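22 Nov 2018
Folding project, group 2. Bench log.

Two-arm folding again, on the white table with the green cloth up at the back. Same garments as last session. Arms homed at the second try; the left one complained about its wrist joint until I power-cycled the supply. Skasa is running on the lab machine, Tillow on the laptop for logging. Logging rate left at 200 Hz.

Changed the grip force limit from the value in the handout down to 8 N. At the old value the jaws were dragging the cloth along when they opened, and the fold came undone as the arm backed off. The lower limit is better on thin stuff but I don't trust it on seams yet.
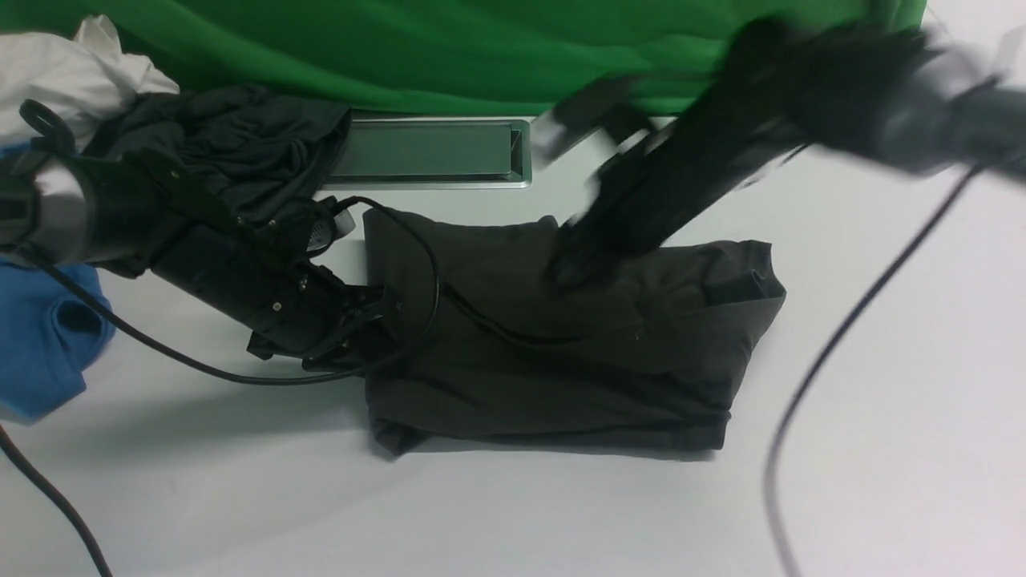
Dark cloth is still the worst for the fold detector. It loses the hem against the shadow underneath and then picks a grasp point too far in. Turned the exposure up one step, which helped on the charcoal one and washed out the table edge, so the crop had to be set by hand. Put the crop values in the config and committed it.

Right arm is quicker than the left through the tuck move. The speed cap was only in the left arm's file. Copied it across but haven't tested it, as we had to give the bench up at four.

Cables: the runs across the table need sorting before the demo. A cable lying over the cloth changes how it slides, and it could snag on a jaw. Ask in the workshop for the stick-on clips, or route them over the arm links with velcro if there are none left.

Log file stopped at 2,000 lines again. It's the default in Tillow and it resets on every update. Set it to unlimited, and check it before each run.

Battery on the e-stop pendant reads 92 per cent, fine for next week.

To do
- test speed cap on right arm, empty gripper first
- clips for cables
- rerun the dark garments with the new exposure
- book the Ní Mhurchú room for the demo rehearsal
- send config to the Ustus group, they asked for it on Monday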